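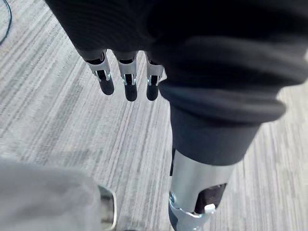 支持中心 > 室内种植 > Agbeko 水培箱 > 第三章 首次安装与日常加水

分类：使用说明 / 安装

第三章 首次安装与日常加水

本章说明怎样把 Agbeko 水培箱从包装里取出以后安装好，怎样第一次加水，以及以后每个星期怎样照顾它。请您先把整章读完一次，再开始动手。如果您以前用过 Bondness 系列的旧型号，请注意，水泵的方向和旧型号是相反的，不要按照旧的习惯来安装。

3.1 选择放置的位置

水培箱装满水以后比较重，不容易再移动，所以位置要在加水以前决定。

1. 选择一个平的、结实的台面或者柜子。台面要比底座每一边多出一个手掌的宽度。
2. 用随箱附带的小水平仪检查台面。气泡应该停在两条黑线的中间。如果气泡偏向一边，请转动底座下面的四个调节脚，一次转半圈，然后再看一次。
3. 箱体的背面和墙之间留出一个拳头的距离，电源线从这里下去。
4. 不要放在暖气、炉灶或者空调出风口的旁边。
5. 不要放在中午有强太阳的窗台上。植物有自己的灯，不需要太阳，而水箱被太阳晒热以后会长绿色的藻。

注意：电源插座应该比水箱的底部高。如果您家里的插座在低的位置，请让电源线先向下垂成一个弯，再向上进入插座。这样即使有水沿着电线流，也会在弯的最低处滴下来。

3.2 安装水箱和水泵

水泵和过滤棉在一个单独的纸盒里，纸盒上印有部件号 994。有的用户把这个纸盒和包装材料一起扔掉了，请先找到它。

1. 把水箱放在底座上，有刻度窗的一面朝向您自己。
2. 从纸盒里取出水泵，撕掉进水口上的蓝色胶纸。
3. 把过滤棉放在水里轻轻捏几次，直到没有气泡出来，然后装在进水口上。
4. 把水泵放进水箱左后方的圆槽里，出水口向上。Bondness 旧型号的出水口是向下的。
5. 往下压，听到一个短的声音，水泵就固定好了。没有听到声音的时候，请不要用力，把水泵转一点再压。
6. 把软管的一端套在出水口上，另一端先放在水箱外面。软管不能打折。
7. 把水泵的电线放进水箱边缘的小槽，让它不会被盖板压住。

小心：水泵不能在没有水的情况下运转。在完成 3.3 节以前，请不要插电源。

3.3 第一次加水

水箱有两条刻度线，下面一条写“MIN”，上面一条写“MAX”。从 MIN 到 MAX 正好是 3 升水。

1. 用干净的湿布擦水箱的里面。不要用洗洁精，它会留下泡沫，泡沫会进入水泵。
2. 慢慢倒入室温的自来水，直到 MIN 线。
3. 检查水箱下面有没有水。用一张干的厨房纸沿着底座擦一圈，纸应该还是干的。
4. 继续加水到 MAX 线，不要超过。
5. 把软管的另一端接到盖板下面的白色接头上，然后盖好盖板。
6. 擦干手，插上电源。指示灯先亮橙色，然后变成绿色，水泵开始工作。
7. 让水循环一个小时，再做后面的步骤。

如果您居住的地方水很硬，也就是水壶里面经常有白色的东西，建议您把一半的自来水换成过滤的水。不需要全部用纯净水，植物也要一点矿物质。

说明：第一次开机时，水泵可能会有咕噜的声音，这是管子里的空气。请等几分钟。如果声音继续，请关掉电源，打开盖板，轻轻摇一摇软管，再开机。

3.4 加营养液

随箱的营养液有 A、B 两瓶，每瓶 600 毫升。两瓶的成分不同，它们必须在水箱里面相遇，不能在瓶子里或者在量杯里直接混合。直接混合以后会出现白色的沉淀，植物不能吸收。

1. 把 A 瓶摇匀，用瓶盖量一盖，倒入加水口。
2. 等水泵循环几分钟。
3. 把瓶盖洗干净，再用 B 瓶做同样的事情。两个瓶盖的颜色不一样，请不要换错。
4. 按一次控制面板上的“水滴”键，机器从这个时候开始计算下一次加营养液的日子。

种子还没有发芽的时候只加半盖。刚发芽的小苗也只需要半盖。当您看到第二对叶子，就可以改成一盖。加得太多，叶子的边会变成棕色，好像烧过一样。出现这种情况，请倒掉一半的水，加入清水，下一次减少用量。

小心：营养液不能喝。请放在孩子和动物拿不到的地方。如果进入眼睛，请马上用很多清水冲洗，并且去看医生。

3.5 放入种植篮

盖板上有 14 个种植孔。您不需要一次全部种满，没有用的孔请用黑色的塞子盖住，不让灯光照到水里。

1. 把海绵块放在清水里泡一下，拿出来，不要挤干。
2. 每一块海绵的小口里放两粒种子。薄荷和罗勒的种子很小，可以用一根湿的牙签来取。
3. 把海绵放进种植篮，海绵的上面和篮子的边一样高。
4. 把篮子放入种植孔，轻轻压到底。
5. 盖上透明的发芽罩。发芽以后，叶子碰到罩子以前，把罩子拿走。

高的植物，例如小番茄和辣椒，请种在后面一排；生菜和香草种在前面。番茄旁边最好空一个孔。如果您把番茄和生菜一起种，番茄长大以后会挡住生菜的光，这时请把生菜先收了吃。

用过的海绵不能再用第二次。拔出老的植物时，根可能和篮子长在一起，请用剪刀从篮子下面剪断，不要硬拉，硬拉会把篮子的格子拉坏。

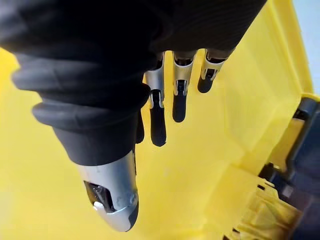 我要出门两个星期，水培箱可以不关吗？

植物还小的时候可以一直开着，出门前把水加到 MAX 线，并把灯的时间调短一档。植物已经很大的时候，两个星期的水是不够的，请让邻居或者家人在中间加一次清水，营养液等您回来再加。

3.6 调整灯的高度和时间

灯杆有五个位置。种子阶段用最低的位置。以后请看植物的样子来调整：茎又细又长，说明灯太远；最上面的叶子变白或者卷起来，说明灯太近。灯板和最高的叶子之间应该留一只手掌的宽度。

1. 一只手扶住灯板，另一只手按住灯杆侧面的按钮。
2. 慢慢向上拉，到需要的位置时松开按钮。
3. 轻轻向下按灯板，确认已经锁住。

控制面板上的“太阳”键有三档。短档适合发芽，中档适合大部分叶子菜，长档适合开花结果的植物。灯的开始时间就是您第一次按键的时间。例如您早上七点按键，以后每天早上七点灯会亮。停电以后这个时间会丢失，需要重新按一次。

如果您使用 Zumitz 手机程序，也可以在程序里设定时间。程序和面板的设定不同的时候，以最后一次设定为准。程序的连接方法请看第五章。

3.7 每星期的照顾

每星期选一个固定的时间，做下面的检查：

1. 看刻度窗，水少于一半就加清水到 MAX 线。
2. 打开加水口闻一闻。正常的水没有味道，或者有一点泥土的味道。有臭味的时候，请当天换水。
3. 看根的颜色。健康的根是白色或者浅黄色。
4. 剪掉黄的叶子，不要让它们掉进水里。
5. 用干布擦灯板，擦以前先关灯，等它凉下来。

每个月把水全部换一次，同时清洗过滤棉。过滤棉变硬或者破了就要换新的，订购时请写部件号 994，里面包括水泵垫圈和过滤棉。只需要过滤棉的用户，也请订这个号，目前我们没有把它分开卖。

3.8 指示灯的意思

绿色不动：一切正常。
绿色慢闪：灯在休息时间，水泵继续工作。
蓝色慢闪：应该加营养液。加完以后请按“水滴”键，不按键它会继续闪。
橙色不动：刚刚开机，正在检查。如果五分钟以后还是橙色，请拔掉电源再插一次。
红色快闪：水太少，水泵已经停止。请加水到 MIN 线以上，水泵会自己再开始。
红色不动：水泵被东西堵住。请拔掉电源，取出水泵，看进水口有没有根或者叶子。

如果清理以后还是红色不动，请不要自己打开水泵的外壳。请联系购买的商店，并准备好底座下面标签上的序列号。

下一章：收获和重新播种

联系我们 | 保修条款 | © Clornolow 家庭园艺 版权所有 | 返回顶部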